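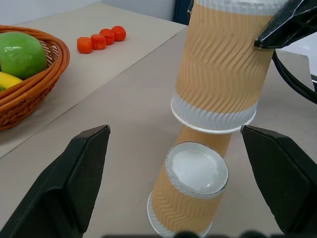
*Paper cup, upside down, corrugated sleeve still on.*

May, gone ten at night

Well, I've finally given up the allotment bus and walked home from Lorkstead along the canal, all the way, with my bag full of tomato seedlings! My feet are killing me but I'm in such a good mood that I want to get it down before bed.

Chia-jung met me at the market this morning and we did our usual thing of swearing we'd only look. Then the Le Goff stall had trays of seedlings going for next to nothing (end of line, the man said, though they looked perky enough to me) and I came away with 12. Twelve! I have room for eight at a push. She bought one lavender and looked very smug over it.

We had coffee by the lock after, 250p each, and a slice of ginger cake between us which she mostly ate. She's thinking of leaving Clundik. She's been thinking of it since I met her, but this time she's got as far as printing the letter, so perhaps. I told her to wait till after the summer pay comes in and she said I sounded like her mum.

The walk back was lovely. Hawthorn out everywhere, ducklings under the Stesow bridge, and a heron that let me get really close before it flapped off in a huff. Dropped one seedling near the second lock and had to scoop the soil back round it with my fingers, poor thing. It's on the windowsill now with the rest, leaning a bit.

Must ring the council about the water butt. Must also find more pots, 2 big ones at least, and string, and stop buying cake. Mum's card needs posting too, I keep moving it from one coat to another.

Right, kettle, bath, bed. Chia-jung has just texted a picture of her lavender in a teapot.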